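Vustdale Open Bin, Yellow

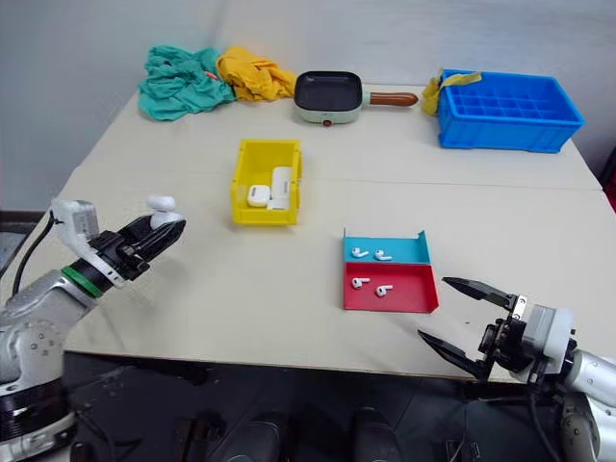 Specifications

Item no. 1210
Material: molded plastic
Shape: open top, slanted walls
Color: yellow
Width at rim: 300 mm
Wall slope: 7 degrees
Pack quantity: 49 per carton

Use

Bench storage for small goods such as earbuds and their charging cases. Slanted walls let empty bins nest for shipping. Contents can be reached from all four sides. Not rated for liquids or food contact.

Care

Wipe with a damp cloth and mild soap. Do not use solvents. Keep away from heaters and hot pans.

Ordering

Sold by the carton only. The two-compartment tray and the blue grid tray are listed separately under Laltia. Trade accounts: Tove Damgaard, Gallport sales desk.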